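首页 > 厨房与备餐 > 储物推车 > Clokwood 侧架推车（Nyitrai 系列）

Clokwood 侧架推车 四层 榉木框 / 粉末喷涂钢层板
型号：宽版 700
状态：有货（深灰、米白） 橄榄绿等八月那批
询价 | 加入清单 | 下载装配图

简要
放调料、瓶罐、干货、小电器用的四层推车。家用可以，小咖啡馆、民宿备餐间也在用。木框钢板，四个轮子，前面两个带刹。平板包装发货，自己装，一个人能装，两个人快点。

主要尺寸
主体宽 700 mm
含侧把手总宽 773 mm
总高（含轮）1140 mm
轮子直径 100 mm
尺寸都是装好以后量的，不是图纸值。木头嘛，天气潮的时候会有一点出入，放窄缝的请留余量。

注意看清楚：缝隙要按 773 来留，不是 700。上个月又有客人按 700 订了柜子中间的空位，推不进去。把手可以不装，不装的话侧面会露两个螺丝孔，随货带木塞，塞上就行，颜色不是百分百一样。

为什么做这个
Nyitrai 系列最早只有窄版，单列放瓶子那种。卖了很久，反馈集中在两件事上，一是层板太滑，推的时候瓶子会走；二是底层太矮，油桶放不进去。宽版就是照着这两条改的。设计还是 Norbert Bíró，他把底层抬空间的办法是把第三层往上挪，不是把车加高，所以第三层现在比较浅，放矮罐、茶包盒、蜡烛、保鲜膜之类。高的东西别往第三层放，放不下。

层板表面这回用的是 Clurnon 细砂纹涂层，摸上去有点涩，像细砂纸但不刮手。瓶底放上去不怎么打滑。光面的旧层板还有少量库存，要的单独说，不退差价。

四层怎么分
顶层：带浅边的台面，可以当临时操作面。切东西请垫砧板，涂层扛得住水扛不住刀。热锅也请垫东西。
第二层：四面围栏，放常用的瓶子、罐子。围栏前面那根可以拆，拆了拿东西方便，推动的时候建议装回去。
第三层：浅层。前面说过了。
底层：开口最高，放油桶、米桶、电饭锅、一箱水。重的都放这里，车才稳。

买之前先想好瓶罐怎么摆，这个比选颜色重要。我们自己店里后厨那台，最早是按种类摆，甜的一层咸的一层，看着整齐，用起来天天弯腰。后来改成按使用次数摆，每天用的放第二层右手边，一周用一次的放第三层，半年不碰的直接清掉。清出来一大袋过期的，不说了。

宽盖的瓶子好拿，单手就能拎起来，但是占地方，盖子比瓶身宽的那种尤其占。排的时候按盖子宽度算，别按瓶底算。方瓶省地方，圆瓶好转标签。透明瓶看得到还剩多少，但见光，香料类还是放背光那一侧，或者干脆把车屁股朝窗。

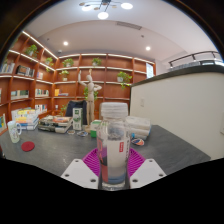
透明瓶，白色宽盖带棱纹，瓶身有印刷包装。

标签统一朝外。听着啰嗦，做起来省时间。标签被遮住一半的瓶子，每次都要拿出来看，看完又随手放，第二天就乱了。自己灌装的瓶子请写开封月份，写在瓶底或者盖子上都行，写在瓶身容易被手擦掉。油性笔，别用白板笔。

材料
框架：实心榉木，水性哑光清漆，三遍。木纹每台不同，有深有浅，偶尔有小的矿物线，不算瑕疵。大的节疤我们会挑掉。
层板：冷轧钢，折边，四角焊接后打磨，再喷粉。层板可以整块抽出来洗。
围栏：圆钢，同色喷涂。
轮子：灰色橡胶胎面，不留黑印。浅色地砖、木地板都可以推。石材缝很宽的老地面会颠，瓶子会响，正常。
五金：Hestex 供的连接件和内六角螺丝，全车只用一种规格的扳手，随货附一把。丢了去五金店买一把也一样，常见规格。

颜色
深灰，木框原色。卖得最多，脏了不显。
米白，木框原色。好看，酱油渍明显，要勤擦。
橄榄绿，木框熏色。八月到。可以先登记，到货按登记顺序发邮件，邮件发出后留三天，三天不回就给下一位。
不接受混色。问的人很多，真的不行，包装线是整套装箱的，拆开要重配一套，人手不够。

装配
先把纸箱平放，开口朝上，不要立着割，刀容易划到木框。箱子里有保护角，割到保护角为止。
1 把两片侧框认出来，有 L 的是左，有 R 的是右，字刻在内侧，下端。
2 先装底层板，螺丝拧到能站住就停，不要拧死。
3 装顶层板，同上。
4 中间两层，第三层的孔位有两组，用上面那组。下面那组是窄版共用件留下来的，不要用，用了底层就放不下高桶。
5 放到平地上，推一推看晃不晃，四角都落地了再把所有螺丝拧死。
6 轮子最后装。带刹的两个在前。
7 把手、木塞、围栏。
说明书第四步的图印反了，左右对调了一下，以字为准。新版说明书已经改了，老箱子里还是旧的，抱歉抱歉。

不要用电动螺丝刀。真的不要。榉木硬，但螺母套是压进去的，电动的一下就带着转，转了就咬不住。这种不在保修里。手拧，拧到紧再加四分之一圈就够。

装完第一个月木头会收一点，螺丝记得再紧一遍。以后每年紧一次，换季的时候。

承重
每层均匀放，底层可以多放，顶层少放。满瓶的玻璃罐一整层比大家想的重很多，一层放满再推，轮子没问题，问题在推的人，急停的时候上面会往前冲。推之前看一眼高瓶子有没有盖紧。过门槛先抬前轮，不要硬撞。
不能站人。不能坐人。不能给小孩当车玩，这条每年都要说。
有斜坡的地面不建议用，刹车只管静止，不管下坡。

放哪里合适
冰箱和墙之间。注意留散热，冰箱侧面发热的型号请离开一点，木框长期烤会变色。
灶台旁边。可以，但别贴着灶，油烟落在围栏上难擦。隔一个柜子的距离刚好。
餐桌边上当餐边车。顶层高度 1140 mm 是站着用的高度，坐着够第二层最顺手。想要坐着用顶层的请看矮版，那个页面另外开。
阳台。不推荐，太阳直晒一个夏天清漆会发黄。一定要放就套个罩子。
浴室。有人在用，我们不保。钢板没事，木框怕长期湿气，脚那一截最先出问题。
工作间、画室。也可以，放颜料、胶水、小工具。Clurnon 涂层沾了丙烯颜料，趁没干用湿布擦得掉，干了就留着吧。

清洁
平时湿布擦，再干布擦一遍。油渍用中性洗洁精，兑水，别直接倒在涂层上。细砂纹表面容易藏粉，面粉、胡椒粉撒了先用软刷子扫，再擦，反过来会糊成一层。
不要用钢丝球。不要用含氯的。不要进洗碗机，尺寸也进不去，但还是有人问围栏能不能进，围栏也不要进，接头的地方会积水。
木框每半年上一次油或者蜡，家里有砧板油就用砧板油，薄薄一层，放一夜再放东西。
轮子缠头发的话，侧倒车子，用小剪刀剪开拉出来。先把东西拿空再侧倒。

配件（另购）
加高围栏，用在第二层，放高细瓶的人买。
分隔条，磁吸，钢层板直接吸，想挪就挪。一包四条。
挂钩，挂侧框横档上，一包六个。挂毛巾、隔热手套、小剪刀。别挂铁锅。
桌面木板，榉木，盖在顶层上，可以当小砧台，两面能用。要定做，等两周。
替换轮子，单个卖，直径 100 mm，带刹不带刹下单的时候选清楚，选错来回运费自理。
防滑垫，裁好尺寸的。新涂层其实用不着，旧光面层板建议配一张。

包装和运输
一箱。箱子长，电梯小的楼请先量一下，楼道转弯的地方也看一眼。重量一个成年人搬得动，但是不好抓，箱子两侧有开孔，手伸进去抬。
送到楼下，上楼另算，看楼层和有没有电梯。下单的时候备注写清楚，不写默认送到楼下。
签收前看箱角。箱角瘪了先拍照，再开箱，当着送货的面开最好。木框断裂、层板变形都可以换，换件不换整车，我们把坏的那片寄新的过去。掉漆小于指甲盖的，寄补漆笔。
偏远地区运费要重新报，先问再付。

保修
框架、层板五年。轮子两年。表面正常磨损不在内，水泡、暴晒、电动工具装坏的不在内。
报修请发三张照片，整车一张，问题位置一张，侧框内侧的批号一张。批号在 L 或者 R 字的下面，一串小字，有时候被清漆糊住一点，手电斜着照看得清。没有批号我们查不到是哪一批，查不到就没法配色。
商用场地保修减半。咖啡馆、餐厅、民宿都算商用。家里开的小烘焙工作室我们按家用算，别太夸张就行。

常见疑问
窄版的围栏能不能用在宽版上。不能，长度不同。挂钩和轮子通用。
层板能不能反装。可以，反过来变成平的没有边，放大箱子方便，但是瓶子会掉，自己掂量。
能不能只买三层。能，少装一层就是了，价格一样。少的那层留着当备用吧。第二层或者第三层可以不装，顶层和底层必须装，那两层是撑框架的。
能不能叠两台。不能。
两台并排呢。可以，把手朝外，中间那边不装把手，能贴紧。
新车有味道吗。有一点木头和漆的味道，通风几天就散了。米白的好像轻一点，也可能是心理作用。
推起来有声音。先看螺丝紧没紧，再看围栏扣到位没有，多半是围栏。剩下就是瓶子互相碰，隔一条分隔条。
能开票吗。能，下单页最下面填抬头。填错了当月可以换，跨月很麻烦。
有没有样品可以看。Hestex 的展示间里放了一台深灰，顶层被当成放样本册的地方了，看的时候请自己挪开，看完放回去谢谢。

同系列
Nyitrai 窄版推车，四层，放缝隙里的。
Nyitrai 矮版推车，三层，坐着用，顶层带木板。
Nyitrai 壁架，不带轮，两层，要打墙，空心砖墙请先问。
Nyitrai 瓶罐收纳盒，钢，放层板上正好并排三个，盖子另卖。

更新记录
层板涂层改为细砂纹。
第三层孔位上移，下面一组孔暂时保留。
螺丝统一为一种规格。
说明书第四步更正。
围栏前杆改为可拆，旧款不能单独升级，扣件不一样。

登记橄榄绿到货通知请留邮箱和收货城市，不用先付款。装配图在页面上方下载，打不开的话换个浏览器在试一次，还不行就写信来要，我们直接发附件。
客服上午 9 点到下午 5 点，中午休息一小时，装到一半卡住的请直接打电话，邮件当天不一定看得完。

Clokwood 侧架推车 宽版 700 | 深灰 | 米白 | 橄榄绿（登记）
询价 | 加入清单 | 返回储物推车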